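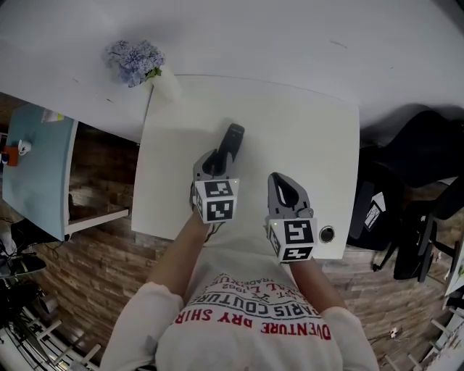 마이아라 킨타나는 더블헤더 두 경기를 모두 일곱 이닝으로 줄이면 선발 투수의 부담은 덜어도 불펜의 역할이 사라진다고 보았으며, 잼머리 리그는 이 의견을 받아들여 첫 경기만 일곱 이닝으로 치르고 둘째 경기는 아홉 이닝을 유지하였다.

주머리 리그(Jumari League)는 프리젠 지역의 아마추어 야구 리그이다. 앞 문단의 '잼머리'는 초창기 신문에서 쓰인 표기로, 현재는 '주머리'로 통일되어 있다. 정규 시즌은 봄부터 초가을까지 열리며, 주말 더블헤더를 기본 편성으로 한다. 참가 구단은 여섯 곳이고, 제마슬로와 롤트비가 가장 오래된 구단에 속한다.

역사

리그의 전신은 프리젠의 직장 야구단들이 벌이던 친선 대회이다. 처음에는 정해진 일정이 없어 구단끼리 연락하여 경기를 잡았고, 순위도 매기지 않았다. 이후 구장 사용 시간을 나누는 문제로 구단들이 공동 일정을 짜게 되었으며, 이것이 정규 리그로 이어졌다.

출범 당시에는 네 구단이 참가하였다. 제마슬로는 첫 시즌 우승 구단이며, 롤트비는 첫 시즌을 최하위로 마쳤으나 이듬해 결승에 올랐다. 두 구단의 경기는 지역에서 '강변전'으로 불린다. 두 구단의 홈구장이 같은 강의 양쪽에 있는 데서 나온 이름이다.

여섯 구단 체제는 2021년 12월에 열린 구단 대표 회의에서 확정되었다. 같은 회의에서 더블헤더의 이닝 수와 우천 순연 규정도 함께 개정되었다.

경기 방식

정규 시즌에서 각 구단은 다른 모든 구단과 홈과 원정에서 더블헤더를 한 차례씩 치른다. 따라서 한 구단의 시즌 경기 수는 스무 경기이다. 승률이 같을 때는 맞대결 성적, 맞대결 득실차, 전체 득실차 순으로 순위를 가린다.

첫 경기는 일곱 이닝, 둘째 경기는 아홉 이닝이다. 첫 경기가 동점으로 끝나면 두 이닝까지 연장하고, 그래도 승부가 나지 않으면 무승부로 기록한다. 둘째 경기에는 연장 제한이 없으나 조명 시설이 없는 구장에서는 주심이 일몰을 이유로 경기를 중단할 수 있다. 중단된 경기는 다음 맞대결에 앞서 중단 시점부터 재개한다.

한 투수가 하루에 두 경기 모두 등판하는 것은 허용되지만 두 경기를 합한 투구 수는 103개를 넘을 수 없다. 상한에 이르면 상대하던 타자까지만 던지고 교체된다.

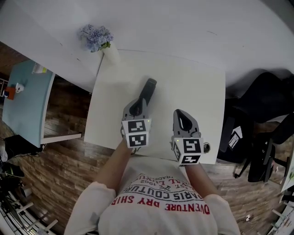
플레이오프

정규 시즌 상위 네 구단이 플레이오프에 진출한다. 준결승은 1위와 4위, 2위와 3위가 맞붙는 3전 2선승제이며, 상위 구단의 홈구장에서 모두 열린다. 결승은 5전 3선승제이다. 플레이오프에서는 더블헤더를 편성하지 않고 모든 경기를 아홉 이닝으로 치른다.

상위 두 구단에 주어지는 홈 이점은 리그 안에서 오랫동안 논쟁거리였다. 롤트비는 준결승을 중립 구장에서 치르자는 안을 두 차례 냈으나 모두 부결되었다.

구장과 관중

제마슬로의 홈구장은 고정 좌석 1000석을 갖추어 리그에서 가장 크다. 외야는 잔디 둔덕으로 되어 있어 좌석 수보다 많은 관중이 들어올 수 있으며, 한 경기 최다 관중 기록인 2302명도 이 구장의 강변전에서 나왔다. 롤트비의 홈구장은 좌석이 200석이고 왼쪽 담장이 짧아 홈런이 많이 나온다.

각 구장의 그라운드 점검은 매년 2월에 시작된다. 점검을 통과하지 못한 구장을 쓰는 구단은 보수가 끝날 때까지 홈경기를 상대 구장으로 옮겨 치르며, 이때도 기록상의 홈 구단은 바뀌지 않는다.

기록

투수의 승패는 일반적인 기준을 따르되, 일곱 이닝 경기의 선발 투수는 네 이닝을 던지면 승리 투수 요건을 갖춘다. 일곱 이닝 경기에서 나온 무안타 경기는 별도의 항목으로 분류하며 아홉 이닝 무안타 경기와 합산하지 않는다.

우천으로 취소된 경기는 예비일로 순연한다. 예비일에도 열리지 못한 경기는 순위에 영향을 줄 때에 한하여 정규 시즌 마지막 주에 다시 편성된다.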